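Home | Updates | Funders | Get involved | Contact

Grava progress report: the neighbourhood app, month by month

2019-08-08
By Inna Hordiienko
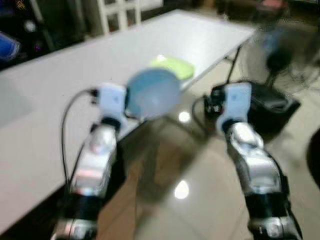 White table, silver arm, pale blue gripper

Hello again to Gholamreza and everyone at the Melnychuk fund! You asked for something less stiff than the last report, so I've written this one the way I'd tell you over a cuppa, and put it on the site so our members can read it too.

The big news first. Grava has passed 3,000 registered members across Oltgate and Hulalwood. When we put in the bid I wrote a much smaller number on the form and then worried I'd been cheeky, so you can imagine the mood when Vilmos read it out. Oltgate is still doing most of the heavy lifting. Hulalwood got going later and the groups there are quieter, mostly lost cats, bin days and one very long thread on the bus shelter.

Posting is up as well. We raised the limit on a short post from 160 characters to 256 in the spring and people took to it straight away (the old limit was a leftover from when we sent everything out by text message). Some members wanted no limit at all. We talked it over and kept one, as the short posts are what people say they like, and anyone with more to say can start a longer notice, which has its own tab now.

Now the bits that haven't gone so well. Notifications on older Android phones are still a pain. Some people get the same alert three times and some get nothing until they open the app. Vilmos has rewritten the part that talks to the phone and it's much better on the newer handsets, but I don't want to tell you it's fixed when I still get two buzzes for every message myself. Search is slow too, and it gets muddled by accents, so if you look for Zsófia without the accent you won't find her. That one is next on the list.

We had 18 reports of rude or unpleasant posts over the period. Zsófia Virág went through all of them and took down the ones that broke the rules, and 3 accounts were closed. She'd like a proper "mute" button so people can deal with the merely annoying neighbours themselves, and I agree with her. Joon-young has drawn up how it would look and it's lovely and simple.

Money: we're a little under on hosting and a little over on design, and it evens out. The spare phones for testing came out of the equipment line as agreed. I haven't touched the training line yet. I'd like to carry that over and use it for drop-in sessions at Oltgate library, where people can get help setting up an account, if you're happy with that? A quick yes by email would do.

Between now and November we want to get the mute button out, sort the search, and give the Hulalwood groups a proper push with leaflets through doors. The iPhone version is coming along but I'm not putting a date on it this time, having learned my lesson with the last one!

The full spending sheet is coming to Gholamreza separately. Do ring if anything in it looks odd.

Inna

Comments

oltgate_pam: Please please do the mute button. I love my neighbours but not at 6am.

R. Dunmore: Still getting double alerts on my old Samsung. Turned it off and on again, no change. Happy to test if you need someone.

Inna Hordiienko: Yes please! Drop me a message in the app and I'll send you the test version.

hulalwood dad: The bus shelter thread is important actually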